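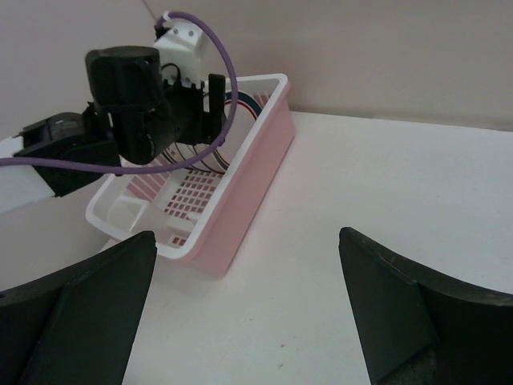 Both arms at the rack, Skerkus project bench.

# Student operators wanted for the Skerkus dish rack project

The Lelthorpe Robotics Club is looking for students to join Skerkus, our two-arm tabletop project, for the fall term. We have 7 open places. You can be in any major and any year, including first year. Work starts in September and runs until the end of term.

Skerkus is a student project. Club members run the arms, record the demonstrations, train the policies and write up the results. The task is simple to state: move plates between a table and a dish rack using two arms with parallel fingers. We want the arms to do it on their own from wrist camera views, and for that we need a lot of good demonstrations by different people. Everyone in the group last year learned from the same two members and picked up the same habits, and it shows in the data.

## What you would do

- Operate the arms in sessions of two hours, one or two sessions a week
- Reset the table between episodes and fill in the log sheet
- Watch recordings back and mark the ones that should be thrown out
- Come to the project meeting at 5:30 p.m., every other week

Operators work in pairs. One person drives while the other resets, logs, and keeps a hand near the stop button. You swap every half hour.

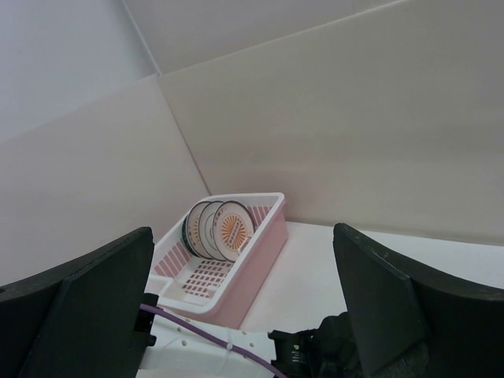

Most of the skill is in approaching the slot at the right angle. A plate that comes in crooked catches on a divider, and if you keep pushing, the rack slides. New operators usually learn on an empty rack and then work up to a crowded one. With three plates standing one behind another at the far end, as in the setup above, there isn't much room for a finger between them, and you have to decide early which plate you are going for. The white panels behind the rack limit how far back you can reach, so plan the wrist turn before you get there.

We use several plate designs and change the rack position from one episode to the next. Please don't tidy the rack back to the same spot after each run. It's a hard habit to break.

## What we need from you

- Three hours a week, more or less evenly spread over the term
- Patience with repetitive work
- Willingness to mark your own bad runs as bad
- Completion of the lab safety module before your first session

Programming is not required. If you do write Python, tell us, and we can put you on the review scripts or the training side after your first month. You may use either hand on the controllers, and the operator chair and bench height can be adjusted. If you need some other change in order to take part, put it on the form and we will work it out with you.

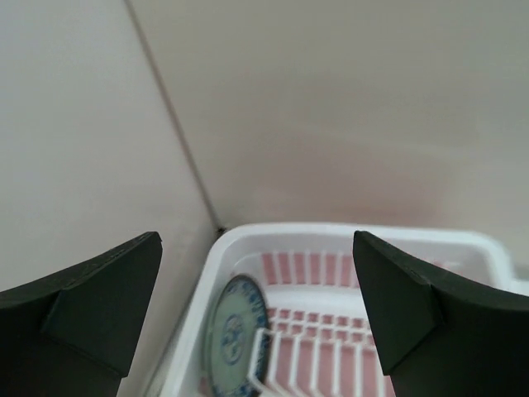
Kulap Thammasiri joined with no robotics background and wrote in her end-of-term notes that the first two sessions were frustrating, the third was fine, and after that she mostly thought about plates. She also asked us to tell applicants that reviewing recordings takes longer than they expect. It does – plan on one hour of review for each session you drive.

## Training

You will have three training sessions before you record anything that counts. Azlan Raju teaches the first, on starting up, homing and stopping the arms. Bukola Aliyu teaches the other two.
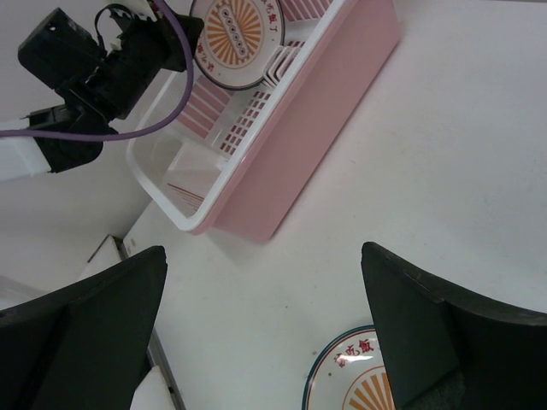
Picking up comes later in training than placing. A plate standing in the rack has an edge you can get a finger on either side of, while a plate lying flat on the table gives you very little to hold. Our practice layout has one of each, with a sunburst plate upright in the slots and a matching one flat on the tabletop, and you will work with both before you move on. You also learn to keep the other arm clear, especially when it is parked over the corner of the rack.

## Credit and pay

Participants can choose one of these:

1. One unit of project credit, graded pass/fail
2. The standard student assistant rate, paid monthly

You can't take both in the same term. Anyone who records a full term of sessions is named in the project report and on the dataset page.

## How to apply

Pick up a form from the tray outside the Sokley workshop or ask Ridwan Tjoa for one. Tell us your weekly schedule and why you are interested, in a paragraph or so. We had 23 applications last year. Short interviews are held in the Pelupessy Room, and you will get ten minutes on the arms as part of it. The ten minutes are not scored.

Questions about credit go to Sekar Lumbantobing. Questions about everything else go to Ridwan.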